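Cup Table Check - Nuleo workshop, tabletop area
Checked by: Raquel Quintela
Date: Wednesday, April 5, 2023

1. Cloth flat, no folds near the cup - OK
Love this teal cloth! White cups show up beautifully on it, and crumbs have nowhere to hide. Please keep it for the Simik sessions too.

2. Cup rims smooth, no splits or sharp spots - OK
Run a fingertip all the way round before the first use. Any cup with a crack goes straight in the recycling.

3. Inside of each cup empty - OK
Look straight down to the base. Quick and oddly satisfying.

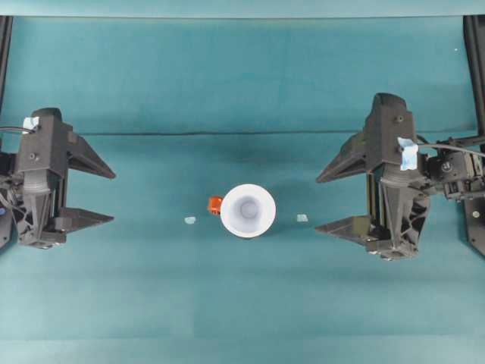

4. Small scraps cleared from the cloth - TO DO
Bits of tape or paper get under a cup and make it rock. Sweep them up by hand between rounds (Rainer Wendt has a soft brush on order, hooray).

5. Cables away from the walkway - OK
Much better than in December, great work everyone.

6. Cups used dry only - OK
No drinks on this table, please, even at lunch. The Vishwakarma bench has room for mugs.

7. Tipped cups checked again before reuse - OK
Look at the rolled lip and the bottom. If the wall has creased, swap the cup for a fresh one - we have 1,149 in the store room, so don't be shy!
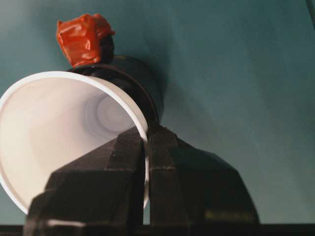 Item 7: white disposable cup on its side, rim and inside in view.

8. Spare cups stored off the floor - OK
Sleeves stacked on the second shelf, open ends covered.

Next check in 30 days. Rainer to sign off item 4.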